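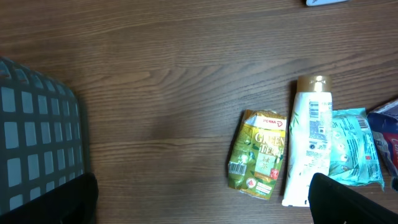 Sprechernotizen zum Vortrag "Ordnung im Übergang: Wie kleine Archive ihre Ablieferungen bewältigen"
Fachtag Kommunale Überlieferung, 15.8.19
Vortragende: Ginevra Donati, Archivverbund Pasaribu
Redezeit 30 Minuten, anschließend Aussprache

Folie 1 - Begrüßung
Sehr geehrte Damen und Herren, im Namen des Archivverbunds Pasaribu danke ich für die Einladung. Mein besonderer Dank gilt Frau Sawsan Akl, die den heutigen Tag vorbereitet hat, sowie den Kolleginnen und Kollegen der angeschlossenen Gemeinden.
(Kurze Pause, bis die Nachzügler sitzen. Auf die Handreichung am Eingang hinweisen.)

Folie 2 - Ausgangslage
Unser Verbund betreut die Überlieferung von 13 Gemeinden. In den meisten Rathäusern besteht keine eigene Archivstelle. Die Zuständigkeit liegt beim Hauptamt und wird dort neben anderen Aufgaben wahrgenommen. Abgeliefert wird in der Regel dann, wenn ein Umzug ansteht oder ein Kellerraum geräumt werden muss. Die Unterlagen erreichen uns deshalb in Schüben, häufig ohne Verzeichnis und teilweise ohne erkennbare Aktenordnung.
Im vergangenen Jahr betraf dies einige 300 Kartons. (Zahl langsam nennen, sie steht nicht auf der Folie.)

Folie 3 - Rechtlicher Rahmen
Die Anbietungspflicht ist den Dienststellen grundsätzlich bekannt. Schwieriger gestaltet sich die Frage der Fristen. Aufbewahrungsfrist und Schutzfrist werden in der Praxis regelmäßig verwechselt, mitunter auch in Dienstanweisungen. Wir haben daher im Mai ein Merkblatt herausgegeben, das beide Begriffe auf einer Seite gegenüberstellt.
Hier keine Paragrafen verlesen. Bei Rückfragen auf die Anlage zum Merkblatt verweisen.

Folie 4 - Die Zwischenablage
Kern unseres Vorgehens ist die sogenannte Zwischenablage. Jede Ablieferung durchläuft vor der Bewertung eine feste Station. Dort wird sie äußerlich geprüft, mit einer vorläufigen Nummer versehen und im Zugangsbuch erfasst. Eine inhaltliche Sichtung findet zu diesem Zeitpunkt nicht statt.
Herr Kuldeep Nautiyal hat dieses Verfahren in der Gemeinde Flondska eingeführt und über zwei Jahre begleitet. Nach seinem Bericht verkürzte sich die Zeit bis zum Eintrag in das Zugangsbuch von 70 auf 15 Tage. Die Bewertung selbst dauert so lange wie zuvor - das sollte offen angesprochen werden.

Folie 5 - Bewertung und Kassation
Die Entscheidung über Übernahme oder Kassation trifft stets das Archiv, niemals die abgebende Stelle. Gleichwohl ist deren Sachkenntnis unverzichtbar. Bewährt hat sich ein gemeinsamer Termin je Aktengruppe, über den ein kurzer Vermerk gefertigt wird. Der Vermerk verbleibt dauerhaft in der Zugangsakte.
Beispiel Bauakten: In Kullorik wurden Bauvoranfragen früher getrennt von den Genehmigungen geführt. Ohne den Hinweis der früheren Sachbearbeiterin wäre die Serie als Doppelüberlieferung kassiert worden.
(Falls die Zeit knapp ist, das Beispiel streichen und sofort zu Folie 6.)

Folie 6 - Verzeichnung
Verzeichnet wird im Programm Warkix. Pflichtfelder sind Titel, Laufzeit, Provenienz und Altsignatur. Auf Enthält-Vermerke wird bei gleichförmigen Serien verzichtet. Frau Oratile Dlamini wird am Nachmittag im kleinen Saal die Eingabemaske vorführen. Anmeldungen dazu bitte in der Pause.

Folie 7 - Offene Punkte
Ungelöst ist die Übernahme aus Fachverfahren, insbesondere aus dem Meldewesen. Ebenso fehlt eine einheitliche Regelung für Vereinsschriftgut, das den Gemeinden als Schenkung angetragen wird. Der Verbund empfiehlt vorläufig, solche Angebote nur mit schriftlichem Vertrag anzunehmen. Ein Mustervertrag liegt im Entwurf vor und wird derzeit von Frau Shanti Tripathi überarbeitet.

Folie 8 - Aussprache
Zu erwartende Fragen: Kostenverteilung innerhalb des Verbunds, Zugang für Ortschronisten, Umgang mit Schimmelbefall. Zur Kostenverteilung keine Zusagen machen. Schriftliche Anfragen nimmt die Geschäftsstelle entgegen.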